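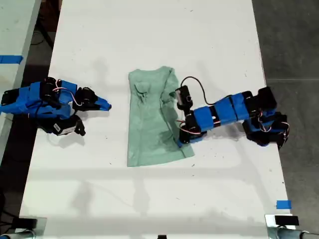 *A pale green shirt on a white table.*

## Rasside inventory plugin: container changes in the March build

The March build of Rasside replaces the way containers are saved and sent over the network. Projects that only use the player backpack can update in place. Projects with shared chests, vendor stock or lootable bodies need to run the converter first, and should read the notes on locking before they do.

### What changed

Until now, every container was one replicated array on the actor that owned it. Any edit marked the whole array as changed, and the server compared it entry by entry for each connected client. With a backpack of 30 slots the cost is hard to measure. With a guild vault it dominates the network tick.

Containers are now stored in a separate component, with one record per occupied slot. Empty slots are no longer stored. Each record holds the item ID, the stack size, the slot index and a revision number. When a slot changes, only its record is sent, and the client discards any record with a revision lower than the one it already has.

The test map, Ondbridge, holds 2,404 item stacks spread over its chests and shops. Under the old code, opening the largest vault caused a visible hitch on the server. Under the new code the hitch is gone on our test machine, though the first open after a map load is still slower than later ones. The component is created on first use, and that cost has moved without going away.

### Locking

Two players can have the same chest open. Earlier builds let both send a move request for the same stack and accepted whichever arrived first. The second client showed the item in the wrong place until the next full update.

The server now checks the revision number sent with each request. If it does not match, the request is refused and the current record is returned. The client plays its "move failed" event and redraws the slot. If your UI predicts moves before the server answers, bind to that event. The default widgets already do.

Split and merge requests touch two slots and carry two revision numbers. Both must match. There is no partial result.

Trades between two players still use the old path. They will be moved over in a later build – the confirm step needs its own design, and we did not want to hold up the rest.

### Relevancy

A client receives the contents of a container only while it has that container open. Chests in range but closed send their name, their lock state and nothing else. Any code that reads a closed chest on the client, such as a minimap marker that shows whether it holds quest items, will now read it as empty. Use the new summary tag for such cases. It is set on the server and costs one byte per container.

### Converting old saves

1. Back up the save folder.
2. Stop the dedicated server.
3. Run the converter from the plugin's tools folder and point it at the save folder.
4. Read the log. Entries marked SKIP were left alone and must be fixed by hand.
5. Start the server and open one shared container of each type.

The most common SKIP entry is a stack whose item ID no longer exists in the item table. The old loader dropped these without a message. The converter keeps them in a side file so that they can be mapped to a new ID.

The converter handles some 4,000 stacks per second on a desktop drive. It is slower on network storage, and we do not suggest running it there.

Saves from the new build cannot be opened by the old one.

### Known problems

- Renaming a container class after conversion breaks the link to its records. Add a redirect before renaming.
- The sort button sends one request per moved stack. Large containers can hit the default rate limit of 9 requests per tick, in which case the remaining moves are queued. The order is kept, but the sort takes longer to finish.
- Item icons may flash once when a chest is reopened within the same second.
- Couch co-op in Pop, the small sample game that ships with the plugin, shows the second player's backpack with the first player's filter applied. Display only – the saved data is correct.

### Zivier users

Zivier, the crafting add-on, reads ingredients straight from the old array and will not compile against the new build. Update Zivier at the same time. Recipes do not need to be edited. Custom crafting stations that pull from nearby chests must call the new query function on the server, and the result is no longer available in the same frame.

### Download and support

Both packages are on the usual download page, and the old build stays up in the archive folder for projects in late testing. Converter problems should be posted in the support channel with the log attached, along with the build number and whether the server was running when the tool was started. Support threads are read on Thursday.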